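Bronitora Small Accessories Sorting Set
README

Contents
Overview
What is in the set
How the sessions are laid out
Labels
Folder layout
Known problems
Use and credit

Overview

Bronitora is a set of short recordings of people sorting hair accessories and bracelets into boxes in ordinary bedrooms. The sorting is done on a bed, on top of whatever comforter or blanket is already there. The set was put together by the Gutine home objects project and is kept at the Brirkden archive.

Small soft accessories are hard to label well. A scrunchie changes outline every time it is put down, a bow looks like a flower from one side, and a bead bracelet lying over another bead bracelet can be read as a single item. The set was made to collect many cases like these in one place, with item names that a person sorting a drawer would use.

What is in the set

There are 33 sessions recorded in 8 bedrooms. Each session has one box and one group of accessories. Item types are listed in items.csv. The main ones are:

hair bow
bow clip
flower clip
scrunchie
spiral hair tie
bead bracelet
charm or trinket
other

Boxes are open at the top. They differ in size and pattern, and the pattern is recorded in boxes.csv as a short free text entry. Bed covers are recorded in covers.csv in the same way. Printed covers were left in place on purpose, as a plain sheet would have made the items much easier to find than they are in daily life.

How the sessions are laid out

The items are placed on the bed in a loose cluster near the box. They may touch or overlap. Items go into the box one at a time, in any order. An item that ends up hanging over the edge of the box is left as it is and gets the state label "edge". Other belongings on the bed, such as phones, books or chargers, are not moved and are labeled "background".
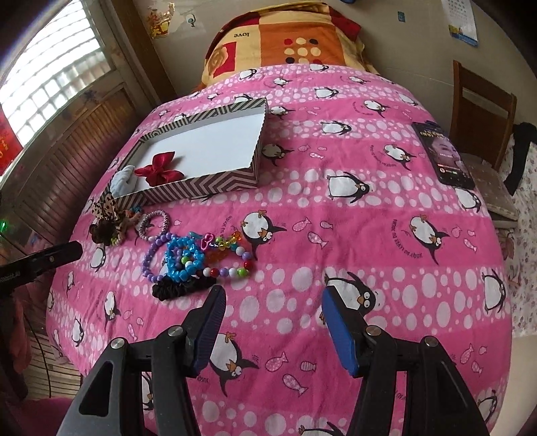
Figure 1. Penguin-print comforter with chevron box, red satin bow inside, bracelets and a bow clip on the bed.

The cover used in Figure 1 is listed as "pink, penguins, dots" in covers.csv. Its print includes fish outlines and small lettering. None of these printed shapes should be labeled as items. The same rule applies to every patterned cover in the set.

Labels

Each item has a type, a main color and a state. The states are:

bed: the item rests on the cover
box: the item is fully inside the box
edge: the item is partly in the box and partly out
held: the item is off the surface

Color is the color that covers most of the item. Bracelets with beads in several colors are labeled "mixed". The leopard-print clip in Figure 1 is labeled "brown", with "leopard" in the pattern column.

A bow clip with a flower attached counts as one item and takes the type "bow clip". Where a labeler could not decide between bow and flower, the type is "other" and both words go in the notes column. The pale blue-gray piece at the edge of the box in Figure 1 was handled this way.

Charms are labeled apart from a bracelet only when no join can be seen between them. If there is doubt, the charm is included in the bracelet outline.

Folder layout

sessions/ one folder per session, numbered 01 to 33
labels/ one CSV file per session, same numbering
items.csv
boxes.csv
covers.csv
CHANGES.txt

Video is stored at 30 frames per second. Label files use frame numbers starting at 0.

Known problems

In 4 sessions the light changes when a curtain is opened, and color labels from those sessions should be checked before use. The sessions are marked "light" in the notes column.

Black scrunchies on dark covers have loose outlines. A second pass is planned for December.

Clear and faceted beads were outlined by hand and the edges vary between labelers.

Phone screens are blurred in the release copy of the video. Requests for corrections should give the session number and the frame number.

Use and credit

The set may be used for research and teaching. Please credit it as "Bronitora Small Accessories Sorting Set, compiled by Zakharchenko, Brirkden archive" and state the version given in CHANGES.txt.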